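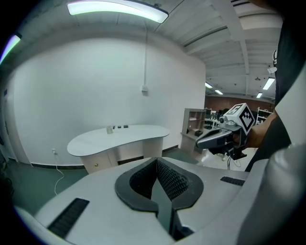 How often should you check a portable basketball hoop?
Before every session, and properly, with a spanner in your hand, once a month while the season's on.

I do the checks for our under-14s at Clirnlow, and after three seasons I've got my own way of going about it. The printed sheet is fine but there's no room on it for grumbling, so my comments are in with it. Last gone through Jul 11, 2019.

1. Base and ballast
Filled to the line, cap tight, no damp patch underneath.
Comment: OK on both. The Vasseur hoop has had a new cap and I'm much happier with it (the old one wept all over the floor in November and we lost half a session mopping).

2. Wheels and brakes
Brakes on, lean on the post, nothing rolls.
Comment: Near end good. Far end creeps if you really shove it. Wedges in until it's fixed, please!

3. Rim and bolts
Rim level, all bolts tight, no cracks at the bracket.
Comment: One bolt took a quarter turn. Angelica Policarpio held the ladder and told me I was doing it the wrong way round, and she was right.

4. Net
No broken loops, nothing a finger can catch in.
Comment: Far net is on its last legs. Spare is in cupboard 123, behind the bibs.

5. Post padding
Straps done up, foam covers the post to head height.
Comment: Bottom strap on the Perna pad has gone floppy again. Taped for now. I've asked for a new one twice and I'll ask again.

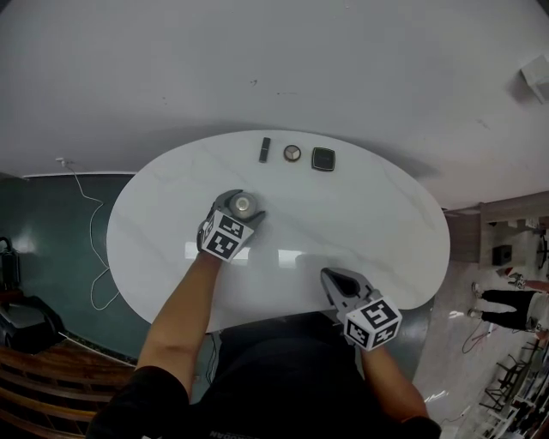 6. Players' hands, ears and pockets
Rings and earrings off, nails short, pockets empty before warm-up. I know it's a faff, but I've seen a ring snag on a net and I don't want to see it again. Kit bags are where it all goes, and make-up goes in there too, so no lipstick tubes, no little compacts with a gold rim like that round one, nothing that can drop out on court and get trodden on. Erlinda Macapagal has a tin by the door for the jewellery.
Comment: Two reminders, no arguments.

7. Floor
Swept, dry, no grit along the baseline.
Comment: Fine, apart from a sticky bit by the Asta drinks machine. Wiped it myself.

Next check is due before the first home game. Bring the big spanner back if you've borrowed it.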